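4. Réglage de l'embrayage à slipper et du pignon

Ce chapitre concerne les châssis Geltesora 2 roues motrices et 4 roues motrices livrés avec la transmission Prundosik. Pour les châssis équipés de l'ancienne boîte Abdella, reportez-vous au chapitre 6.

Outillage nécessaire :
clé à douille pour l'écrou de slipper (fournie)
clé Allen pour la vis sans tête du pignon (fournie)
frein-filet moyen
bande de papier ordinaire

ATTENTION : débranchez toujours la batterie de propulsion avant d'intervenir sur la transmission. Le moteur peut se mettre en route si l'émetteur est éteint ou si un signal parasite est reçu.

4.1 Montage du pignon

1. Retirez les deux vis du carter de couronne et déposez le carter.
2. Desserrez les vis de fixation du moteur d'un demi-tour et reculez le moteur à fond dans la lumière.
3. Enfilez le pignon sur l'axe, vis sans tête en face du méplat. Déposez une goutte de frein-filet sur la vis et serrez.
4. Placez la bande de papier entre le pignon et la couronne de 69 dents, puis avancez le moteur jusqu'à pincer le papier.
5. Resserrez les vis du moteur et retirez le papier en faisant tourner la couronne à la main.
6. Contrôlez le jeu en quatre points de la couronne. Il doit rester un léger battement partout. Si la couronne force à un endroit, recommencez à partir de l'étape 4.

Remarque : le pas des dents du pignon doit être identique à celui de la couronne. Un pignon d'un autre pas peut sembler s'engrener correctement à l'arrêt, mais il détruira la couronne en quelques minutes de roulage.

4.2 Réglage du slipper

1. Serrez l'écrou jusqu'à ce que le ressort soit presque entièrement comprimé, sans forcer.
2. Desserrez ensuite de 2 tours complets. C'est le réglage de base.
3. Remontez le carter et rebranchez la batterie.
4. Posez le modèle sur une surface qui accroche et accélérez franchement depuis l'arrêt. Le slipper doit patiner sur une courte distance, avec un sifflement audible.
5. Corrigez par huitièmes de tour. Serrez si le patinage se prolonge, desserrez si les roues avant se lèvent ou si la transmission claque.

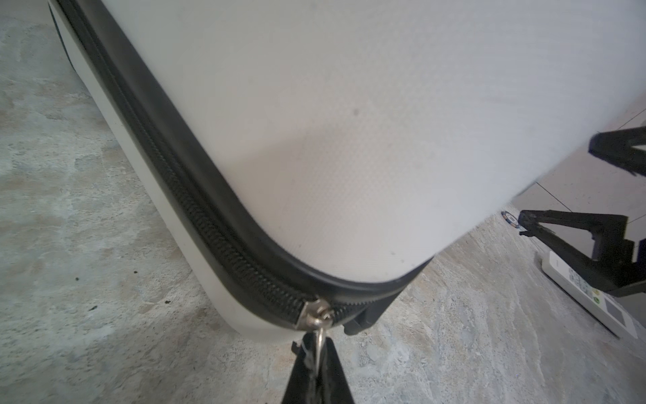 Valise rigide à fermeture à glissière

ATTENTION : un slipper trop desserré chauffe et glace les garnitures. Laissez refroidir l'ensemble avant de le toucher.

4.3 Entretien

Déposez les garnitures toutes les 40 charges de batterie, ou plus tôt si vous roulez dans le sable. Nettoyez les plateaux avec un dégraissant sans résidu. Ne graissez jamais les surfaces de friction. Les garnitures Fliltadix se montent sans modification, face striée côté couronne. Après remplacement, reprenez le réglage de base de la section 4.2.

Version française : Mercedes Salazar, d'après le texte de Cheng-en Kwok. Révision de janvier 2008.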